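Open Day at the Monar Test Suite: Folding Before Robots

The spring open day at Monar took place on Tuesday, March 23, 2021, in the furnished guest room the company keeps for its housekeeping automation work. Visitors were taken through in small groups, and the program had three parts: a talk on task recording, a session in the room itself, and a run of the Prillari arm on a bench next door. These notes cover all three, with more space given to the second.

Monar's target is the service side of a hotel room. Vacuuming and corridor delivery are left to other suppliers. The company works on the small jobs that happen at shelves and drawers: restocking towels, putting back loose items, checking that a compartment is clear. Most of these are done with two hands, at an awkward height, on things that do not keep their shape.

The talk dealt with how the tasks are recorded. An operator does the job by hand while a head-level camera looks down at the work. Each pass from first touch to release is stored as one episode. The library held 1,537 episodes on the day of the visit, of which 1,000 had been checked and labeled. The remainder were waiting for review, and the speaker said that review was the slow step. One reviewer marks the start and end of each grasp, and a second reviewer repeats the work without seeing the first set of marks. Where the two disagree by more than a few video frames, the episode goes back in the queue.

A question was asked about lighting. Monar does not even out the light in the room between episodes. Shelf interiors vary a good deal, and a policy trained only on evenly lit compartments had done poorly in earlier trials at the Bautista site. Dark veneer was named as a particular problem for depth sensing, as was any glossy appliance front at low level.

The room session was the most useful part of the day. The shelving has open compartments over drawers, and the drawers have slot handles cut straight through the front. A slot of this kind is easy for fingers and less so for a two-jaw gripper, which has to enter at the right angle and then pull without twisting. Groups stood behind a line of tape while the folding task was worked by hand in one of the cubbies. Soft items with a cord or strap form their own class in Monar's labeling scheme. The cloth can be folded correctly and the item still fail the check if the strap is left over the front edge, where it can catch in the drawer below. Labels therefore carry two outcomes, one for the body of the item and one for anything attached to it.

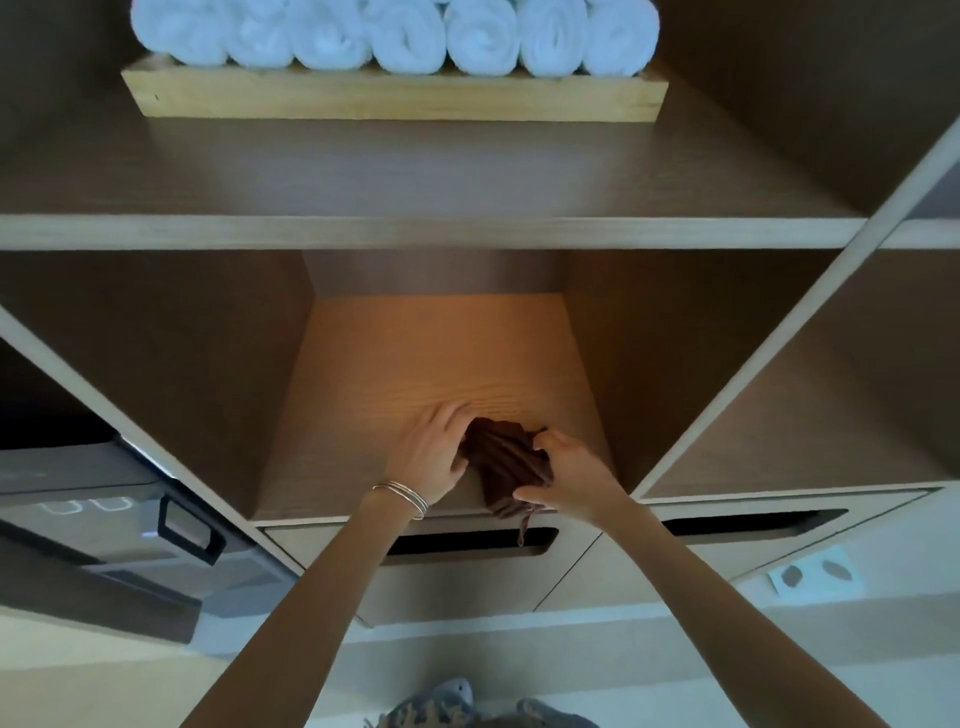
Folding a brown cloth item by hand in the center cubby, with the strap still over the front edge. Rolled towels are on the tray above.

The towel tray is a separate task. Rolled towels set side by side give the arm very little room between neighbors, and Monar is comparing a grasp on the end of the roll with a grasp from above. No result was given for either.

The bench run used a Prillari arm and a plain box with the same inside measurements as a cubby. The arm was given a flat cloth square, folded it once and pushed it to the back. Of 81 attempts logged in the week before the open day, 32 met the full standard, meaning folded, flat and clear of the front edge. Most of the failures were in the final push, where the cloth rode up against the back panel – a fault we also saw during our visit. The cycle was slow, and a person would have finished well ahead of it. Straps have not been tried on the arm yet.

Colla, the control software, was shown on a side screen. It replays a recorded episode beside the arm's planned motion and flags the points where the two separate. The display was clear, although the text was too small to read from the second row. Export is to plain tables at present, with an open format planned.

Handouts from the talk are in the members' folder. Monar intends to hold a second open day in September, with the arm moved into the guest room if the drawer work is ready by then. Places will be limited to the same group size, and members who could not get in this time will be offered first choice.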